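Fri 9 October
By the Entertainment Desk

The singer from Gromel would like it known that there was no punch. There was a drink, which went over a jacket, and there was a good deal of shouting by the cloakroom at the Stastunach awards party. By the next morning it had become a fist fight with the lead singer of Brandetti, and by lunchtime one site had her in hospital.

"I was at home eating toast," she says. "My mum rang to ask which ward I was on."

We meet in a cafe near her flat, where she has asked for the table by the back wall. She is smaller than she looks on stage and has a cold. Her manager sits with us for the first 11 minutes, then goes outside to take a call and does not come back until the bill has been paid.

She says the trouble started with the seating. The two bands had been put at the same table, which both managements had asked the organisers not to do. "We'd sent emails. They'd sent emails. Then we walk in and there are the name cards, side by side."

The two acts have not been on good terms since the spring, when Brandetti's singer told a radio show that Gromel's single sounded familiar. Fans took that to mean stolen. She took it the same way. She says she wrote to him privately and heard nothing back, then saw part of her message posted online.

"That was what I was cross about at the party. I couldn't have cared less about the radio thing by then. I asked him who he'd shown it to, and he laughed. I had a drink in my hand and then I didn't."

Did she throw it? "I moved my arm quickly," she says. Then, after a pause, "Yes, I threw it. It was lemonade."

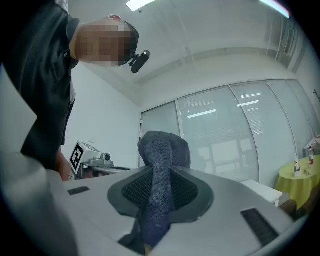 A grey gripper held in the hand, with dark fabric in its finger pad.

Brandetti's side has told it differently. A statement put out the day after the party said their singer had been "confronted without warning" and had left early to avoid a scene. She agrees that he left early. She does not agree about the warning - she says she had told two people at the table that she was going to speak to him.

The clip that went round does not settle much. It lasts a few seconds and was filmed from behind a pillar. There is a raised voice, a flash of a sleeve and somebody saying "leave it". She says the voice is hers and the sleeve is not.

"People have slowed it down and drawn circles on it," she says. "A girl I was at school with sent me one with arrows. She wanted to know if I was the left circle or the right one."

She lost 900 followers that weekend and then gained far more than that, and she finds the second part harder to deal with. Many of the new ones only want to talk about the row. Some have sent abuse to Brandetti's singer and copied her in, as if she might be pleased.

"I'm not pleased. I've asked them to stop. I don't like the man much but he's got a family, and they can read."

One part of the story did cost her money. The jacket was on loan to him from a designer, and the cleaning bill came to her management with a note attached. It was for £129. She paid it the same day and has kept the receipt. "I thought it was steep for lemonade, but I wasn't going to argue. I'd done enough arguing."

There has been talk that Gromel were dropped from the Amaral tour because of all this. She says that is wrong as well. The band pulled out of the tour in the summer, before the party, when their drummer hurt his wrist. The announcement was held back at the promoter's request and came out three days after the awards, and people drew their own conclusions.

"I said at the time, this is going to look terrible. And it did."

The drummer is playing again now, and the band are rehearsing four days a week in a room above a carpet shop. The second album is finished apart from one song. She will not say whether that song is about the party, then says it was written last year, so it can't be.

Gromel's own dates begin in November. Brandetti are due to play in one of the same towns on the same night, at a hall on the other side of the river. She found this out from a fan.

"It's fine. We'll be on stage at the same time, so we can't very well bump into each other." She has had no contact with him since the party and does not expect any. If he rang, would she pick up?

"I'd pick up," she says. "I'd let him go first, though."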